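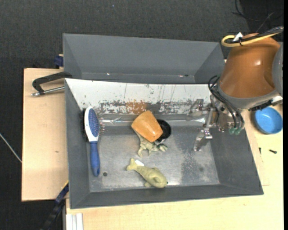
件名: Re: [gatusness-users] 目録の一括取り込みで一部のレコードが欠落する

森川です。

再現しました。結論から書くと、原因は文字コードの変換ではなく、識別子の正規化処理です。

> Chiharu Morikawa wrote:
> 旧目録からGatusnessへの移行で、2,181件を投入したところ、
> 登録後の件数が合いません。ログにエラーは出ておらず、
> 終了コードも0です。差は25件です。
> 元データはShift_JISで、投入前にUTF-8へ変換しています。
> 波ダッシュと全角チルダの扱いを疑っていますが、
> 同様の事例をご存じの方はいらっしゃいますか。

上は先月の自分の投稿です。返信をくださった方々、ありがとうございました。変換表を差し替えて再投入しましたが、差は25件のまま変わらず、欠落するレコードも同一でした。

次に、欠落した25件の識別子を抜き出して元データと照合しました。すべて、枝番の前の区切りがハイフンではなく全角のマイナス記号（U+FF0D）になっているものです。取り込み時にNFKCが適用されるため、次の二つが同じ値になります。

A-0557-2
A-0557－2

キーが衝突すると後から来た行が先の行を上書きします。仕様では警告が出るはずですが、一括モードでは警告の出力が抑止されており、ログに残りません。単票登録では警告が出ることを確認しました。

手元での回避手順は次のとおりです。

1. 元データの識別子列だけを別ファイルに書き出す。
2. NFKCを適用し、sortとuniq -dで重複を調べる。
3. 重複した行の枝番を振り直し、旧番号を備考欄に残す。
4. 一括モードの分割単位を557行以下にして投入する。
5. 分割ごとに登録件数を元データの行数と突き合わせる。

4は衝突とは無関係です。分割が大きいと索引の更新が途中で待ちに入り、当方の環境では最大274秒止まりました。557は待ちが出なかった値をそのまま使っているだけで、根拠はありません。

Sidari形式の書き出しを経由した場合も結果は同じでした。Dutham形式は識別子を引用符で囲みますが、正規化は引用符を外した後に行われるため、やはり衝突します。

未確認の点が二つあります。
・更新モードで既存レコードと衝突した場合、添付ファイルの参照がどちらに付くか。
・Mishraの同期プラグインを有効にしたとき、上書き前の値が履歴に残るか。

どちらかを試された方がいれば、版番号と設定ファイルの[import]節を添えて、このスレッドに返信をお願いします。検証用の識別子一覧（書誌事項は除去済み）は、希望される方に個別にお送りします。

-- 
森川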